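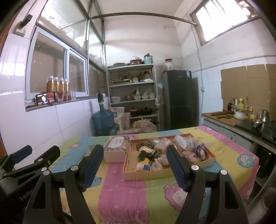 검색어를 입력하세요 검색

식탁보 빨래와 얼룩 빼기, 다림질, 보관까지

식탁보는 옷보다 세탁 횟수가 적은데 묻는 것은 더 많습니다. 간장, 김치 국물, 커피, 기름, 촛농, 볼펜 자국이 한 장에 다 있는 경우도 흔합니다. 세탁기에 그냥 넣으면 빠지는 얼룩도 있고 한 번 열을 받으면 끝까지 남는 얼룩도 있습니다. 아래 순서는 집에서 쓰는 식탁보를 기준으로 적었습니다. 자수가 많이 들어간 것, 손뜨개, 오래된 실크는 다루지 않습니다.

1. 소재부터 확인하기

식탁보는 크게 면, 리넨, 폴리에스터, 면과 폴리에스터 혼방, 그리고 표면에 코팅이 된 방수 식탁보로 나눌 수 있습니다. 세탁 라벨이 남아 있으면 라벨을 따르면 됩니다. 라벨은 보통 긴 변의 모서리 가까운 시접에 붙어 있습니다. 선물로 받았거나 시장에서 끊어 온 천이라 라벨이 없다면 손으로 만져 보고 짐작해야 합니다.

면은 손에 쥐었다 놓으면 구김이 남고 물을 떨어뜨리면 금방 스며듭니다. 리넨은 구김이 더 날카롭게 지고 만졌을 때 서늘합니다. 실 굵기가 고르지 않아서 군데군데 도톰한 마디가 보입니다. 폴리에스터는 쥐었다 놓아도 금방 펴지고 물방울이 잠깐 표면에 머무릅니다. 방수 식탁보는 앞뒤의 촉감이 다릅니다. 앞면은 매끈하고 뒷면은 부직포나 얇은 천입니다.

혼방은 구분하기가 어렵습니다. 확신이 없으면 더 약한 소재라고 생각하고 물 온도와 다리미 온도를 한 단계 낮추세요.

2. 색 빠짐 시험

진한 빨강, 남색, 검정이 들어간 식탁보와 날염 무늬가 있는 식탁보는 처음 빨기 전에 시험을 합니다. 방법은 간단합니다.

흰 면 손수건이나 안 쓰는 흰 양말을 미지근한 물에 적십니다. 세제를 한두 방울 묻혀서 식탁보 뒷면 구석에 대고 잠시 누릅니다. 그런 다음 살살 문질러 보고 흰 천에 색이 옮았는지 봅니다. 색이 옮았다면 그 식탁보는 찬물에 단독으로 빨아야 합니다. 산소계 표백제를 쓸 생각이라면 표백제를 푼 물로도 같은 시험을 한 번 더 합니다. 세제에는 괜찮은데 표백제에는 색이 변하는 천이 있습니다.

무늬가 여러 색이면 색마다 한 번씩 해 봐야 합니다. 한 천 안에서도 분홍은 멀쩡하고 보라만 빠지는 일이 있습니다. 번거로우면 가장 진한 색 한 군데만이라도 해 보세요.

3. 걷기 전에 할 일

식탁 위의 그릇과 소품을 치우고 빵 부스러기나 밥알을 턴 다음 걷습니다. 마른 밥알은 억지로 뜯지 말고 젖은 행주를 잠깐 올려 두면 떨어집니다. 세탁기에 밥알이 들어가면 풀처럼 퍼져서 다른 곳에 붙습니다.

얼룩 위치를 표시해 두는 것도 이때 합니다. 식탁보는 넓어서 걷어 놓고 나면 어디에 뭐가 묻었는지 찾기 힘듭니다. 저는 시침핀은 쓰지 않고 나무 빨래집게를 얼룩 옆 천을 살짝 잡아서 집어 둡니다. 핀은 물에 들어갔다가 녹이 배는 일이 있었습니다.

밝은 곳에서 한 번, 창문을 등지고 비스듬히 한 번 봅니다. 기름 얼룩은 위에서 내려다보면 잘 안 보이고 비스듬히 보면 진하게 보입니다.

4. 얼룩별 처리

얼룩은 세탁기에 넣기 전에 따로 처리합니다. 모든 얼룩에 공통으로 적용되는 사항이 몇 가지 있습니다. 뒷면에서 앞으로 밀어내듯 작업하고, 바깥쪽에서 가운데로 모으고, 완전히 빠졌다고 확인하기 전에는 다리미나 건조기를 쓰지 않습니다.

간장, 된장국, 찌개 국물
마른 행주로 먼저 눌러서 빨아들입니다. 찬물을 뒷면에서 흘려 준 뒤 주방 세제를 조금 바르고 손가락으로 두드립니다. 남은 갈색 자국은 산소계 표백제를 푼 미지근한 물에 담급니다.

김치 국물, 고춧가루
붉은 색소는 기름에 잘 녹습니다. 물로만 헹구면 붉은 자국이 옅게 번지기 쉽습니다. 고춧가루 알갱이를 숟가락으로 걷어 내고 주방 세제를 원액으로 발라 잠시 둔 다음 미지근한 물로 헹굽니다. 그래도 주황색이 남으면 젖은 상태로 햇볕에 널어 둡니다. 맑은 날 반나절이면 눈에 띄게 옅어지는 경우가 많습니다. 색이 진한 식탁보는 햇볕에 바탕색까지 바래니 이 방법을 피하세요.

커피와 차
금방 흘린 것은 찬물로 대부분 빠집니다. 말라 버린 것은 식초와 물을 반반 섞어 두드린 다음 헹구고 세제를 바릅니다. 우유나 크림이 들어간 커피라면 식초 전에 주방 세제를 먼저 씁니다. 홍차는 커피보다 오래 걸립니다.

레드 와인
흘린 즉시 종이 타월을 여러 겹 겹쳐서 눌러 줍니다. 문지르면 섬유 안으로 들어갑니다. 소금을 수북하게 올리는 방법이 널리 알려져 있는데 손님이 계셔서 당장 걷을 수 없을 때 수분을 붙잡아 두는 정도의 용도입니다. 손님이 가신 뒤에는 소금을 털고 찬물로 헹군 다음 산소계 표백제 물에 담그세요. 소금을 올린 채로 하룻밤을 넘기지 마세요.

식용유, 버터, 삼겹살 기름
옥수수 전분이나 베이비파우더를 뿌리고 그대로 둡니다. 가루가 기름을 먹어 뭉치면 털어 내고 새로 뿌립니다. 그다음 주방 세제를 발라 칫솔로 결을 따라 문지릅니다. 천이 허용하는 범위에서 따뜻한 물로 헹굽니다.

촛농
굳을 때까지 기다립니다. 비닐에 얼음을 넣어 대면 빨리 굳습니다. 굳은 촛농은 플라스틱 카드나 숟가락 등으로 긁어 냅니다. 남은 부분은 천 위아래에 종이 타월을 대고 낮은 온도의 다리미로 누르는데, 종이에 초가 배어 나오면 깨끗한 종이로 바꿉니다. 색초라면 색소가 남으니 나중에 소독용 알코올로 두드려 줍니다. 열을 먼저 주면 안 된다는 앞의 원칙에서 촛농은 예외입니다. 방수 식탁보에는 다리미를 쓰지 말고 긁어 내기까지만 하세요.

볼펜, 사인펜
아이가 식탁에서 숙제를 하면 꼭 생기는 얼룩입니다. 뒷면에 종이 타월을 두툼하게 깔고 소독용 알코올을 면봉에 묻혀 두드립니다. 잉크가 아래 종이로 내려가므로 종이를 자주 옮겨 줍니다. 수성 사인펜은 세제만으로도 잘 빠집니다. 유성 매직은 옅어지기는 해도 완전히 없애기 어렵습니다.

달걀, 우유, 피
단백질 얼룩은 찬물만 씁니다. 뜨거운 물을 부으면 굳어 버립니다. 찬물에 담가 두었다가 효소가 들어간 세제를 발라 줍니다.

카레와 강황
노란 색소는 세제로 잘 빠지지 않고 비누를 만나면 오히려 붉게 변하기도 합니다. 당황할 필요는 없습니다. 헹구면 다시 노랗게 돌아옵니다. 기름기를 주방 세제로 뺀 다음 햇볕에 말리는 과정을 몇 번 반복하세요. 로하니 고빈다사미 씨가 예전 글에 댓글로 알려 준 방법인데 제가 써 본 것 중에서는 가장 잘 들었습니다. 흐린 날에는 효과가 거의 없었습니다.

언제 묻었는지 모르는 누런 얼룩
장롱에서 꺼낸 식탁보에 많습니다. 보관 전에 덜 빠진 기름이나 당분이 변색된 것입니다. 산소계 표백제를 푼 따뜻한 물에 12시간 담급니다. 중간에 물이 식어도 그냥 두면 됩니다. 한 번에 안 빠지면 물을 새로 받아서 한 번 더 합니다. 리넨은 담그는 시간을 절반으로 줄입니다.

5. 세탁기 돌리기

식탁보는 물을 먹으면 많이 무거워집니다. 우리 집에서 제일 큰 리넨 식탁보는 마른 무게가 985g인데 헹굼이 끝나고 꺼내면 한 손으로 들기 힘듭니다. 큰 식탁보는 단독으로 돌리거나 행주, 냅킨처럼 작은 것 몇 장만 같이 넣으세요. 수건을 같이 넣으면 보풀이 옮습니다. 지퍼나 후크가 달린 옷도 빼 둡니다.

한 장만 넣었을 때 탈수에서 세탁조가 심하게 흔들리면 한쪽으로 뭉친 것입니다. 멈추고 풀어서 둥글게 다시 넣습니다.

물 온도는 다음과 같이 잡습니다.

흰 면: 따뜻한 물 또는 라벨에 적힌 최고 온도
색 있는 면, 혼방: 미지근한 물
리넨: 미지근한 물, 약한 코스
폴리에스터: 미지근한 물, 탈수 짧게
날염 무늬가 있는 것: 찬물, 뒤집어서

세제는 표시된 양을 넘기지 않습니다. 식탁보가 마른 뒤에 뻣뻣하거나 컵 자국이 유난히 잘 남는다면 세제가 덜 헹궈졌을 수 있습니다. 그럴 때는 세제 없이 헹굼만 한 번 더 돌립니다. 섬유유연제는 저는 넣지 않습니다. 천이 미끄러워져서 식탁 위에서 자꾸 밀리고 냅킨은 물을 잘 안 먹게 됩니다. 부드러운 촉감이 좋으면 조금만 넣으세요.

염소계 표백제는 흰 면에만 쓸 수 있습니다. 식초나 다른 세제와 절대 섞지 말고 창문을 열어 두세요. 앞에서 식초로 커피 얼룩을 처리한 식탁보라면 충분히 헹군 다음에도 염소계는 쓰지 않는 편이 안전합니다. 산소계로도 충분합니다.

6. 방수 식탁보

방수 식탁보는 세탁기에 넣지 않습니다. 코팅이 꺾이면 하얗게 금이 가고 금이 간 자리로 물이 들어갑니다. 평소에는 주방 세제를 조금 푼 물로 닦고 깨끗한 행주로 한 번 더 닦습니다. 끈적임이 남는 경우는 대개 세제가 남은 것입니다.

한 달에 한 번쯤은 걷어서 뒷면도 닦아 주세요. 뒷면 부직포와 식탁 사이에 습기가 차면 냄새가 나고 원목 식탁은 얼룩이 집니다. 걷은 김에 식탁도 말립니다. 장마가 길게 이어지는 해에는 8월까지 좀 더 자주 걷어 주는 것이 좋습니다.

매직블록은 코팅 표면을 갈아 내므로 무늬가 흐려집니다. 볼펜 자국이 급하면 알코올을 면봉에 묻혀 그 자리만 짧게 닦고 바로 물로 닦아 냅니다.

7. 말리기

탈수가 끝나면 바로 꺼냅니다. 세탁기 안에 둔 시간만큼 구김이 깊어집니다. 두 사람이 네 귀를 잡고 가볍게 당겨서 모양을 맞추면 다림질이 절반으로 줄어듭니다. 혼자라면 긴 변을 반으로 접어서 양손으로 잡고 몇 번 털어 주세요.

건조대에 널 때는 봉 하나에 걸지 말고 봉 두 개에 걸쳐 M자로 널면 가운데까지 바람이 들어갑니다. 집게 자국은 잘 안 없어지니 집게를 쓴다면 시접이나 모서리 끝을 잡습니다. 색 있는 것은 뒤집어서 그늘에, 흰 것은 햇볕에 넙니다.

건조기는 면과 혼방에만 쓰고 덜 말랐을 때 꺼냅니다. 리넨을 건조기로 끝까지 말리면 줄고 뻣뻣해집니다. 한 번 줄어든 식탁보는 다시 적셔서 당겨도 원래 크기로 잘 돌아오지 않습니다. 새로 살 때 식탁 크기에 딱 맞추지 말고 여유를 두라는 이야기도 그래서 나옵니다.

8. 다림질

면과 리넨은 살짝 축축할 때 다려야 펴집니다. 이미 바싹 말랐다면 분무기로 물을 고루 뿌리고 돌돌 말아 잠시 둔 다음 다립니다.

다리미판보다 식탁을 쓰는 쪽이 편합니다. 식탁에 두꺼운 담요를 깔고 그 위에 흰 침대보를 한 겹 덮으세요. 식탁보 전체를 펼쳐 놓고 가운데에서 바깥쪽으로 다립니다. 다린 부분이 바닥으로 내려갈 때 의자를 받쳐 두면 바닥에 끌리지 않습니다. 유리 상판이나 열에 약한 마감의 식탁에서는 하지 마세요.

색이 진한 식탁보와 날염 식탁보는 뒷면에서 다립니다. 앞면에서 다리면 번들거리는 자국이 남습니다. 폴리에스터는 가장 낮은 온도로 얇은 천을 덧대고 다립니다. 단과 모서리는 마지막에 따로 눌러 줍니다.

식탁에 깔아 둔 채로 접힌 선만 없애고 싶으면 분무기로 선을 따라 물을 뿌리고 손바닥으로 쓸어 준 뒤 마르기를 기다리면 됩니다. 얇은 면은 이것만으로도 꽤 펴집니다.

늘어지는 길이는 식탁 끝에서 의자 앉는 면 조금 위까지가 평소 쓰기에 무난합니다. 바닥까지 떨어지는 식탁보는 발에 걸립니다. 어린아이가 있는 집은 더 짧은 것을 쓰거나 식탁보 대신 개인 매트를 쓰세요.

9. 접기와 보관

매번 똑같이 접으면 접힌 자리가 먼저 해집니다. 한 번은 반으로, 다음에는 삼등분으로 접는 식으로 바꿔 줍니다. 자주 쓰지 않는 좋은 식탁보는 말아서 보관하는 것이 낫습니다. 저는 원단 가게에서 얻은 길이 55cm짜리 종이 심에 흰 면을 한 겹 감고 그 위에 식탁보를 맙니다. 종이 심을 맨살로 쓰면 몇 년 뒤에 갈색이 옮습니다.

비닐봉지에 넣고 묶어 두지 마세요. 세탁소에서 씌워 준 비닐도 벗깁니다. 안 쓰는 베갯잇에 넣어 두면 먼지가 막히고 통풍이 됩니다. 풀을 먹인 식탁보는 벌레가 꼬이고 접힌 선이 갈라지므로 오래 넣어 둘 때는 풀을 빼고 넣습니다. 풀은 쓰기 직전에 먹이면 됩니다.

베갯잇에 크기와 소재를 적은 종이 태그를 달아 두면 꺼내 펼쳐 보지 않아도 됩니다. 네 명 식탁용인지 여섯 명 식탁용인지만 적어도 찾기가 쉬워집니다. 나무 서랍에 바로 넣을 때는 바닥에 흰 천을 깝니다. 철이 바뀔 때 한 번씩 꺼내 바람을 쐬어 주고 접힌 자리를 바꿉니다.

10. 자주 받은 문의

베이킹소다와 식초를 같이 쓰면 더 잘 빠지나요?
거품은 나지만 서로 중화되어 세정력은 떨어집니다. 따로 쓰세요. 기름때에는 베이킹소다, 차나 커피에는 식초 쪽이 맞습니다.

얼마나 자주 빨아야 하나요?
매일 식사하는 식탁이면 일주일에 한 번이 적당합니다. 작은 얼룩은 그때그때 닦고, 국물이 넓게 번졌으면 날짜와 상관없이 빱니다. 식탁보를 2장 준비해서 번갈아 쓰면 마르기를 기다릴 일이 없습니다.

다림질까지 했는데 얼룩이 남은 걸 뒤늦게 봤습니다.
포기하기 전에 산소계 표백제에 담그는 방법을 한 번 해 보세요. 간장이나 커피는 옅어지는 경우가 있습니다. 기름은 주방 세제를 원액으로 발라 하룻밤 두었다가 빱니다. 피와 달걀은 열을 받았다면 어렵습니다.

작은 구멍이 났습니다.
세탁 전에 꿰매야 합니다. 빨고 나면 구멍이 커집니다. 같은 색 실로 뒷면에서 가장자리를 성기게 떠 주고, 천이 얇으면 뒤에 얇은 접착심을 한 조각 댑니다. 시접 안쪽에서 실을 몇 올 뽑아 쓰면 색이 가장 비슷합니다.

식탁보가 자꾸 미끄러집니다.
식탁보 밑에 미끄럼 방지 매트나 얇은 플란넬 천을 깔아 보세요. 플란넬은 식탁보보다 사방으로 조금 작게 잘라야 밖으로 나오지 않습니다. 그릇 놓는 소리도 줄어듭니다. 플란넬도 몇 달에 한 번은 빨아 주세요.

풀은 어떻게 먹이나요?
냉수에 감자 전분을 먼저 풀고, 끓는 물에 조금씩 부으며 투명해질 때까지 젓습니다. 식힌 뒤 체에 거르고 물을 더 타서 묽게 만듭니다. 헹굼이 끝난 식탁보를 담갔다가 가볍게 짜서 널고, 덜 말랐을 때 다립니다. 진하게 먹이면 접힌 자리가 하얗게 일어나므로 처음에는 생각보다 묽게 시작하세요.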